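Mirani: a word list of household and workshop talk

Hi, and thanks for stopping by! This is the README for Mirani, a list of words and sayings I've been collecting from family, neighbors and anyone else who'd let me sit in their kitchen with a notebook.

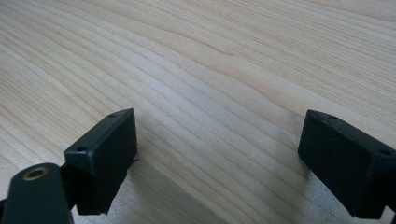
I started it in September after my aunt used three words in one sentence that I couldn't find in any dictionary I own. I wrote them on an envelope, then the envelope filled up, and now there's a spreadsheet (sorry, Aunt Pauline).

What's in it

The main file, words.csv, has 2482 entries. Of those, 767 come with a sample sentence, written down as the person said it. I haven't cleaned up the grammar and I'm not going to.

Columns
word: the spelling I settled on
other_spellings: split by semicolons, often blank
meaning: in my own words
sentence: if I have one
speaker: initials only
topic: one of 15 tags, such as weather, food, tools, insults

The insults tag is the best one. Start there!

There's also a second file, sayings.txt, one saying per line. It's messier, and a few lines are really the same saying told by different people — I left both in when the wording changed.

Spelling

Most of these words had never been written down by the people who gave them to me, so I guessed. Cormac Ó Briain and I argued over "sclaff" and "sklaff" for a whole evening and he won. If your family spells something another way, tell me and I'll add it to other_spellings.

Known problems

Food is way too big compared to everything else (I get hungry when I interview people). Dates in the notes column come in 2 formats. Anything tagged "unsure" is a word I heard once and may have misheard.

Using it

Take it, share it, print it out for your grandmother. Please don't try to match initials to real people. Saoirse Brophy is using a copy for her school play, and I'd love to hear about other uses too.

Last updated 15 November 2023. Next up is sorting the weather words, where I have far too many for light rain.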